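Table linen in small guest houses: buying, washing and mending
Speaker notes, Dellbridge, Mar 20, 2019

Opening
Thanks for coming. I run a guest house in Trelton and I buy the linen for it. I'm going to talk about cloths: what we buy, how we wash them and when we stop using them. Questions at the end please, unless you can't hear me.

Slide 1 - Where we started
When we took over, the linen cupboard held 41 cloths in five different sizes. Most of them fitted nothing we owned. Staff spent part of every morning opening cloths out and folding them up again. If you take one thing home, measure your tables first, then look in the cupboard.

Slide 2 - Sizes
We cut down to two sizes, one for the breakfast tables and one for everything else. Allow a drop of a hand's width on the sides where people sit. Longer looks smart but it gets caught in chairs.
Desks and side tables don't need a drop at all. A cloth that lies flat and stops short of the edge is fine.
(Pass the cotton sample round now. Ask for it back.)

Slide 3 - What it cost
We spent 418 pounds in the first year, all of it on cotton and cotton mix. The larger part came from Braria, the rest from a closing-down sale. I have not included washing. We do that in house and I can't split it from the bedding.
Someone usually asks about hiring. We had a quote and turned it down, mainly over the minimum order. For a bigger place it may well make sense.

Slide 4 - Plain or patterned
White shows everything and can be boiled. Patterned cloths hide a tea mark until you get round to it, but you can't bleach them, and a replacement bought two years on won't match. We keep white for breakfast and patterns for the bedrooms.
A busy floral is the easiest to live with. Stripes look crooked unless they are laid dead straight.
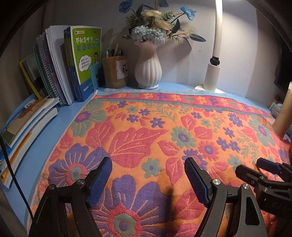

Slide 5 - Washing
Shake them outside first. Cold rinse for egg and milk, then the normal wash. Wash new coloured cloths on their own the first time. Woven ones can shrink, so buy a bit over and wash before you hem.
We line dry from April onwards and fold while slightly damp. That saves most of the ironing.
Candle wax - let it harden, scrape it, then brown paper and a warm iron.

Slide 6 - Mending
Small holes get darned. Anything near a corner, we cut the cloth down and hem it again as a tray cloth. The Matei sewing class takes the scraps.
(Skip the hemming slide if we are past the half hour.)

Handout is by the door - sizes on the front, stain list on the back. The blank column is for your own tables.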